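Stultilis Court Tenants' Association
Minutes of the June meeting
Reading time: 2 minutes

Present: Liesl Schwaiger (chair), Balthasar Marti, Veronika Schnyder, Balthasar Hollenstein, Theresia Kofler (minutes). Apologies from the Steiner household, who were on the stairs at the time and waved.

The meeting opened at 7 in the laundry room, the usual room having been double-booked with a choir. The choir could be heard for items one to four.

1. Minutes of the last meeting

Approved, after Mr. Marti asked that "shouted" be changed to "observed." Changed.

2. The pantry shelf

The shared shelf by the mailboxes has run since winter and is, by general agreement, a good thing with bad habits. People leave food they don't want and take food they do. Ms. Schnyder reported that the dry goods go quickly and the canned chestnuts have become permanent residents. She moved that nothing be left in an open bag, following the Business With The Moths, on which the association has already spent enough of its life.
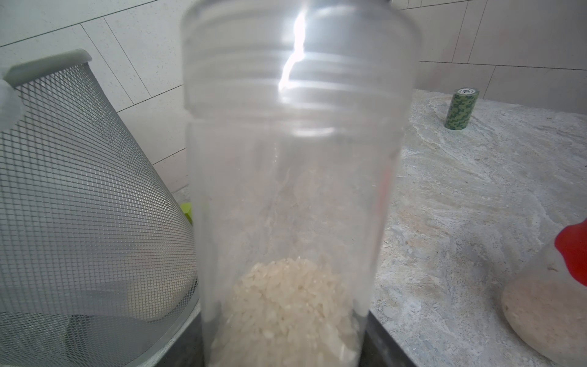
Rice, in clear plastic. Lid to be discussed.

Discussion of lids took longer than planned. Mr. Hollenstein favors screw tops. Mr. Marti favors a clip and a rubber band, as his mother did, and she lived to 90. The chair asked whether both could be allowed. Both can be allowed. Labels are to give the contents and the month, in handwriting other people can read. Ms. Kofler looked at nobody in particular while writing this down.

The chestnuts will be offered to the choir.

3. Bicycles

There are more bicycles in the basement than there are residents who admit to having one. Tags will go on all of them at the start of the month, and any bicycle still wearing its tag at the end will go to the Proludano repair shop, which has agreed to come with a van. Mr. Hollenstein asked what happens if an owner is away. The chair said that owner should have a friend. Carried.

4. Noise

The letter from Tarkutska Street about our courtyard was read aloud. It is a well-written letter. It objects to the drumming, which was ours, and to the peacock, which was not. Ms. Schnyder will reply, admitting the drumming.

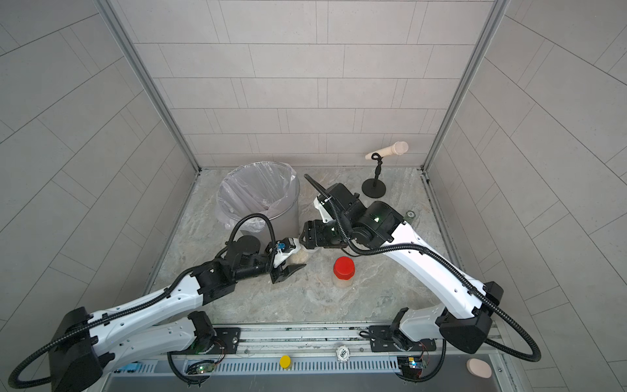 On quiet hours generally, the rule stays as it is. No drilling after supper, with supper to mean supper as normally understood and not the arrangement described by Mr. Marti, under which it can fall at any point before midnight. He asked that his objection be recorded. It is recorded.

5. Summer supper

Long tables in the courtyard again. Last year we had 2 potato salads and 7 desserts, and several grown adults went to bed having eaten only cake. This year there will be a sign-up sheet on the door. Ms. Schwaiger will do the grill. Mr. Hollenstein offered his bread and was thanked, with warmth from those who had missed it last time. Stale ends are to be kept for dumplings, which Ms. Kofler will make if somebody else washes up.
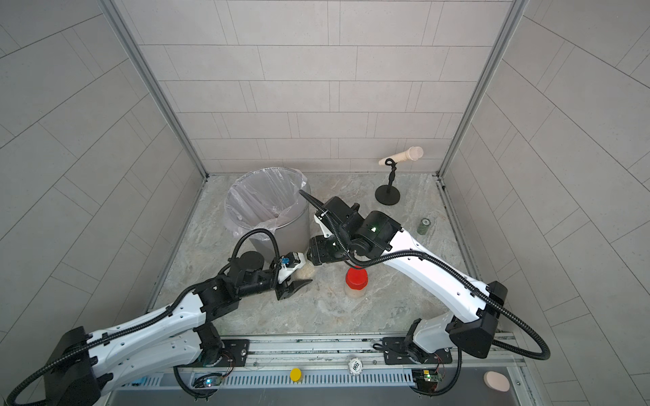 Small pieces are fine. Dumplings aren't proud.

If it rains, we eat in the stairwell by floor. The chair described this as charming. The rest of the meeting described it as last year.

6. Any other business

The light on the second landing is still out. Mr. Marti has a bulb. He has had the bulb since March.

Somebody has been watering the plastic fern. Please stop, it's going through to the ceiling below.

The meeting closed when the dryer finished. Next meeting in the usual room, choir permitting.

T. Kofler

Comments (3)

B. Marti: It's the wrong kind of bulb. I said so in April.

Second floor left: The fern was me. I thought it was doing well.

V. Schnyder: The choir says no thank you to the chestnuts.

Recent items
Bicycle tags: where to get yours
Our reply to Tarkutska Street
Sign-up sheet, summer supper
Moths: a final word
Minutes of the May meeting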